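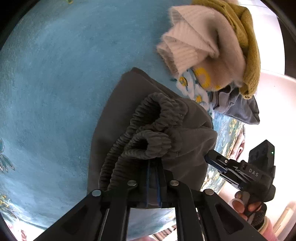
Flumilora Dark Wash Concentrate
Sarnik Laundry Supply
Item no. 137

Liquid detergent for black, gray and navy clothes. Low foam. No scent added. For machine or hand washing.

Overview

Flumilora is a liquid detergent for dark everyday clothes: sweatpants, hooded tops, T-shirts, socks, school uniforms. It contains no bleach and no optical brightener. Brighteners are what give many regular detergents their white-shirt finish, and over many washes they can leave dark cotton looking chalky.

It will not bring back color that is already gone. If a garment has faded, you need a dye, and we don't sell one.

The formula was worked out by Tiburcio Espinoza at our Buenaventura plant and has changed once, when the original thickener was dropped. The current version pours thinner than the old one. The dose is the same.

Sizes

Home bottle, 190 loads
Refill pouch, 137 loads (fits the home bottle, cap not included)
Trial bottle, 8 loads

Load counts are based on a medium load in soft water. Hard water takes more.

How to use

Machine: fill the cap to the first line for a small load, the second line for a medium one. Pour into the drawer, or straight into the drum if your machine loads from the top. Cold or warm cycle. Turn clothes inside out and close zippers.

Hand: half a cap in a full sink. Stir it in before adding the clothes. Soak for eight minutes, squeeze, and rinse until the water runs clear. Heavy knits should be lifted out with both hands and laid flat to dry.

Stains: put a few drops on the mark, rub with a finger, and leave for four minutes before washing as usual. Test a hidden seam first on anything you have not washed before.

Do not use on silk, wool or leather trim. For wool and wool blends, see Pliltar Wool Rinse.

Drying and folding

Dry dark clothes out of direct sun. If you use a dryer, choose low heat and take elastic waistbands and cuffs out while they are still slightly damp — high heat wears out elastic faster than washing does. Fold once the fabric is fully dry.
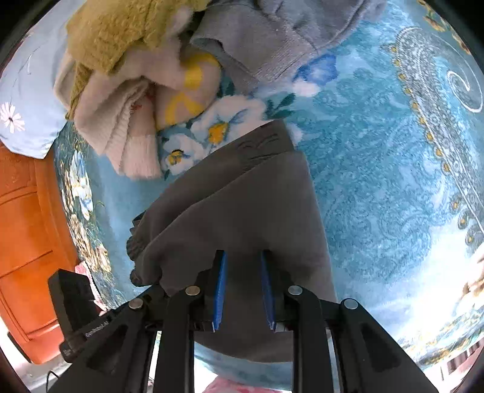 Gray cloth garment, folded, on a floral and paisley blanket.

Storage

Keep the cap on and the bottle upright. The liquid may turn cloudy in a cold garage. Bring it indoors, let it warm up, and shake. Keep away from children and pets.

Questions we get

Can I use it on light colors?
Yes, but whites will look duller than they would with a brightener.

Is it safe for septic systems?
Yes, at the normal dose.

Does it work in high-efficiency machines?
Yes. Use the first line on the cap for everything except a full drum.

My new black jeans still bleed.
Wash them alone for the first few washes. No detergent stops loose dye from coming out.

Customer notes

"Switched from powder and the gray streaks stopped. The cap lines are hard to read, so I went over them with a marker." — Abundio Cortés

"Good on uniforms. I would like a bigger pouch." — Montserrat Espinoza

Ordering

Home bottles ship singly or in cases of four. Pouches ship in cases of eight. Shop accounts are handled by Leopoldo Ayala at the Buenaventura office. The cap with raised measuring lines replaces the printed cap from September.

Page updated 5 June 2023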